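Tremska: conjunto de demonstrações de manipulação por teleoperação
Ficha do conjunto de dados

Resumo

O conjunto Tremska reúne demonstrações de manipulação de cubos com marcadores, conduzidas por operadores humanos com recurso a controlo remoto. Foi constituído no âmbito do projeto Cerkum e destina-se ao treino e à avaliação de políticas de aprendizagem por imitação em tarefas de preensão, transporte e empilhamento sobre mesa. A presente ficha descreve o conteúdo, o procedimento de recolha, a organização dos ficheiros e as condições de utilização.

Responsável pelo conjunto: Taras Didenko
Entidade de acolhimento: Laboratório Bjarnason
Versão: 2

Conteúdo

O conjunto compreende 166 episódios. Cada episódio corresponde a uma tentativa completa do operador, desde a posição de repouso do braço até à libertação do último cubo, e inclui as imagens de todas as câmaras, as posições das articulações, a abertura da garra e os comandos emitidos pelo operador. Os sinais são registados a 25 Hz e alinhados por um relógio comum.
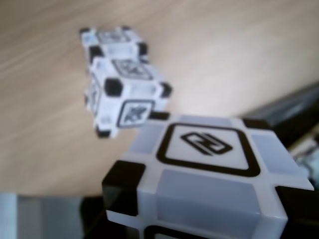
A estimação da pose dos objetos assenta exclusivamente nos marcadores impressos nas faces, sem sensores instalados no seu interior. Para cada marcador detetado são guardados o identificador, os quatro vértices em coordenadas da imagem e a pose calculada. O detetor exige que o contorno do quadrado esteja inteiramente visível. Nas vistas próximas, um cubo em primeiro plano pode apresentar o símbolo da face superior completo e deixar os restantes cubos desfocados mais atrás, sobre o tampo de madeira clara; as deteções destes últimos devem ser filtradas pelo campo "confianca". As proteções pretas dos cantos não são usadas no cálculo da pose, embora alguns utilizadores as tenham aproveitado como referência auxiliar na segmentação.

Organização dos ficheiros

episodios/ : um diretório por episódio, com numeração sequencial
episodios/NNN/imagens/ : fotogramas de cada câmara
episodios/NNN/estado.csv : articulações e abertura da garra
episodios/NNN/comando.csv : comandos do operador, antes da limitação de velocidade
episodios/NNN/marcadores.csv : deteções e poses
calibracao/ : parâmetros intrínsecos e extrínsecos das câmaras
anotacoes.csv : fase da tarefa, resultado e observações

O ficheiro comando.csv conserva os valores tal como enviados pelo posto de controlo. Quem pretenda treinar sobre as ações efetivamente executadas deverá utilizar estado.csv.

Procedimento de recolha

Os operadores receberam 40 minutos de prática livre antes da primeira sessão registada. O posto de controlo utiliza o software Braltard, configurado em modo de posição cartesiana, com a orientação da garra livre. Não foi imposta uma ordem para a recolha dos cubos. Foi pedido aos operadores que não corrigissem o alinhamento de uma pilha depois de libertado o cubo, salvo em risco de queda.
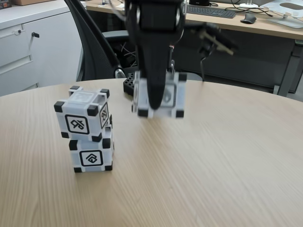
Laboratório Bjarnason, agosto

Nota aos utilizadores da versão 2. As anotações de empilhamento foram revistas e passam a distinguir "apoiado" de "alinhado". Uma pilha em que o cubo superior assenta desviado para a esquerda e inclinado, com a aresta inferior em consola sobre o cubo de baixo, é classificada como apoiada. A etiqueta "transporte" aplica-se enquanto a garra segura o cubo acima do tampo, mesmo a curta distância deste. Nos fotogramas dessa fase, o dedo da garra oculta com frequência parte do marcador e o cubo pode surgir com arrastamento; recomenda-se interpolar a pose entre deteções válidas.

Limitações

Todos os episódios foram recolhidos num único espaço de trabalho, com mobiliário de escritório no fundo. Modelos treinados apenas com estes dados podem não generalizar para outras superfícies ou condições de iluminação. As tentativas falhadas foram mantidas e estão assinaladas em anotacoes.csv.

Utilização e citação

A utilização é permitida para fins de investigação e ensino. As publicações que recorram ao conjunto devem indicar o nome Tremska e o número da versão. Os pedidos de correção devem ser dirigidos ao responsável, com menção do número do episódio e do campo em causa.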